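Wednesday, bench 2

Vumitz pavement runs in the simulator, carrying on from yesterday. Olga on the planner, me on the logs. Nazareno in after lunch.

21 runs overnight on the city map, 19 finished the route. The other two ended with the cart off the pavement and in the road, both times going backwards. Nothing hit it, but there was no traffic in that batch, so that says very little. Logging it as a safety fault and not as a navigation one. No runs on the real cart until it's closed. Told Riquelme by phone at half nine; they had it booked for the yard and weren't pleased.

**What the logs show**

Both failures go the same way:

1. Cart driving forward at normal walking speed, no obstacles on the list.
2. Drop detector fires on the ground ahead. Confidence goes from almost nothing to full in a few frames.
3. Safety stop. Brakes on, correct behaviour given what the detector said.
4. The 1000 ms hold runs out and recovery takes over.
5. Recovery backs the cart off to get a fresh look. Detector fires again, so it backs off again, and again.
6. Rear wheels go over the kerb.

Two separate faults, then. The detector sees a drop on flat paving, and recovery has no limit on how far it will reverse or what it reverses into.

I had assumed the kerb map was wrong. Spent most of the morning on that and it's fine. Overlaid the cart's track on the kerb line for both runs and the crossing is exactly where the map says the kerb is. The planner knew about the kerb all along. Recovery doesn't ask the planner.

**Detector**

Olga pulled the ground patches that set it off. All dark marks on pale paving: slab joints, cracks, and one that looks like shadow. She thinks the Wivum training set is to blame, as most of the drops in it were photographed as a dark edge against light stone. That fits, though we haven't proved it. Depth was flat across every patch I checked, and the detector only uses depth as a tie-break, so a strong enough dark line wins by itself.

Tried raising the threshold. Stops the false alarms on joints, also misses the real step at the Premmont loading bay in the old recordings. Put it back.

Tried requiring depth to agree before a stop. Better on both, but it makes us rely on one sensor in low sun, and Nazareno doesn't want it merged without a proper review. Agree with him. Left on Olga's branch.

**Recovery**

Found it in the July change. The reverse step used to be a single short move followed by a wait for an operator. Somebody (me, going by the commit) changed it to repeat until clear, to stop it nagging during the corridor tests. There's no total distance check. In a corridor it would have bumped the wall and tripped the rear bumper. Outdoors there is no wall.

Reverted it at 14:20. One move, then hold and call.

**Map, both stretches**

The clock corner has a long black joint running diagonally and thin branching cracks near the middle of the paving. The office stretch has finer seams, a faint dark stain, and a low kerb with the road directly beside it. 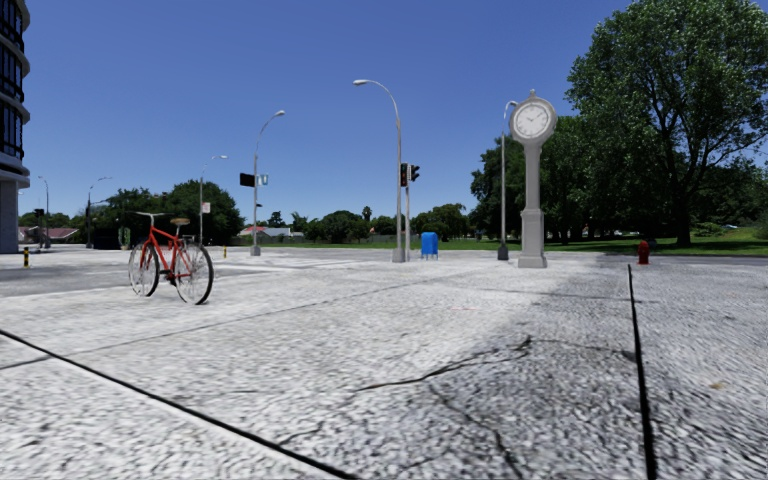
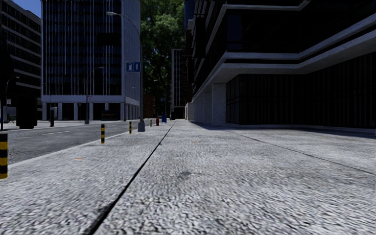

## Still to do

- Rerun the overnight batch with the same seeds and the reverted recovery. Olga to start it before she leaves.
- Second batch with traffic switched on. Should have been on from the start.
- Make recovery check the kerb line before any reverse move, even a short one. Mine.
- Bumper doesn't trip on a wheel drop. Ask Nazareno whether the tilt sensor can cut the motors directly.
- Low sun recordings for the depth change. We have none from the afternoon.
- Fault sheet is half written, in the shared folder. Needs the two run logs attached.
- Yard stays cancelled. Nazareno has the key to the cart.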